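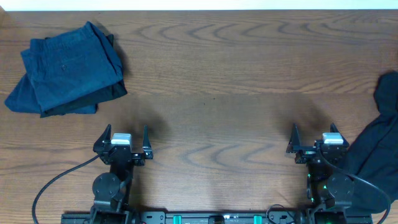 Questions fréquentes — méthode Velley, pliage bimanuel de vêtements

Dernière mise à jour : 23/3/25

Qu'est-ce que Velley ?
Une politique de manipulation bimanuelle apprise par imitation. Elle prédit des séquences d'actions pour deux bras à partir des images et des positions articulaires.

Combien de démonstrations ont servi à l'entraînement ?
3000, toutes téléopérées. Les épisodes interrompus par l'opérateur ont été retirés avant l'entraînement. Les épisodes comportant une reprise de saisie ont été conservés.

Quels vêtements sont couverts ?
Pantalons, hauts et shorts. Les textiles sombres sont surreprésentés depuis novembre : le modèle précédent localisait mal les bords d'un tissu noir froissé.

Comment un essai est-il noté ?
Un essai est réussi si le vêtement est plié puis posé sur la pile sans intervention. Une pile décalée est acceptée tant qu'elle tient. Un pan qui dépasse est consigné à part et n'entre pas dans le taux de réussite.

Quel est le résultat principal ?
62 % de réussite sur 183 essais, avec des vêtements absents du jeu d'entraînement. La référence Norkedix a été évaluée selon le même protocole, mais avec un autre jeu de vêtements — les deux taux ne sont donc pas comparables directement.

Quelle est l'erreur la plus fréquente ?
La saisie de deux épaisseurs au lieu d'une, surtout à la ceinture des pantalons. Viennent ensuite les collisions entre pinces lors du dernier pli.

L'ombre des bras perturbe-t-elle la perception ?
Peu. Une augmentation par ombres synthétiques (module Comura) est appliquée à l'entraînement. Son retrait n'a pas été testé isolément.

Peut-on réentraîner le modèle sur d'autres bras ?
Oui, sous réserve de recalibrer l'espace d'actions. Le script de conversion se trouve dans le dépôt Bilgin. Il faut 3 graines par configuration pour reproduire nos tableaux.

À qui signaler une erreur ?
À Cyril Holroyd, via le suivi de tickets du dépôt. Joindre le journal d'exécution et la version des poids.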